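Galleries Should Put the Words Back on the Wall

Sometime in the last few years, wall labels began to disappear from contemporary art shows. You walk in, there are ten or twelve works in a white room, and next to them there is nothing. No title, no date, no material. If you ask at the desk you are handed a folded sheet with a floor plan and a key of small numbers, or you are pointed to a square code to scan with your phone. I think this is a mistake, and I think it is one that mostly hurts the people galleries say they want to reach.

In May I went to a group show at Brellberg. There were four rooms and no text in any of them. The press release ran to 2 pages and spent most of that space on ideas about memory and surface. It did not say what anything was made of. I spent a while in front of a pale gray panel that could have been plaster, wax or paint. Knowing which would have changed how I saw it. The list at the desk had the answer, but the last copy had gone to someone else, and I was told to check the website when I got home.

The usual argument for bare walls is that labels get between the viewer and the work. People read first and look second, the argument goes, and some of them never get to the looking. There is something to this. I have watched visitors move along a wall from card to card and barely raise their heads. I have done it myself on a tired afternoon.
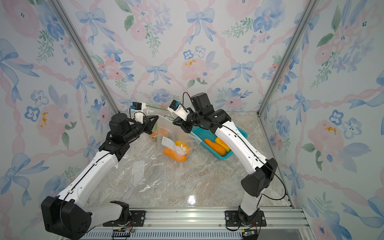
K. Boateng
Contributing writer, exhibitions and museums

But taking the cards away does not make those visitors look harder. In my experience they look for less time, and then they look at the sheet. A numbered floor plan takes more attention than a label does. You have to work out which wall you are facing, find the number, turn the page over, read the line, and turn back. With a phone it is worse. The page loads slowly, a message comes in, and the painting has lost its chance.

The second argument is about design. A clean wall photographs well, and installation views are how most people will ever see a show. I understand why a gallery with rent to pay cares about that. Still, a label can be printed in gray on clear film and set at hip height three feet from the frame. It will hardly register in a photograph. Plenty of museums have done it that way for years.

There is a third reason that is rarely said out loud. In a commercial gallery, a bare wall tells you who the room is for. A collector will be walked around and told everything. A person who came in from the street has to go up to the desk and ask, and many people won't. They feel they should already know. I have been writing about art for a long time and I still feel a small reluctance before I ask for the list.

I am not asking for essays on the wall. The long interpretive panel has its own problems, starting with the fact that it often tells you what to feel. The Billey collection limits its room texts to 200 words and its labels to plain facts: artist, title, year, materials, where the work was made. When I visited, people read for a few seconds and then stepped back - which is about the right proportion.

Plulla, a much smaller space run out of two storefronts, writes its titles on the wall in pencil. It costs nothing and gets painted over between shows. The handwriting is uneven, and one title had been corrected with an eraser. I liked that more than any floor plan I have been given this year.

Some artists do ask for no labels, and when the request comes from the artist it should be respected. A sign at the door can say so. What I object to is the habit, the blank wall chosen by default because the last show had one. The name of a work and the stuff it is made of are part of the work. Leave them where people can find them, in type large enough to read without glasses.

July 2023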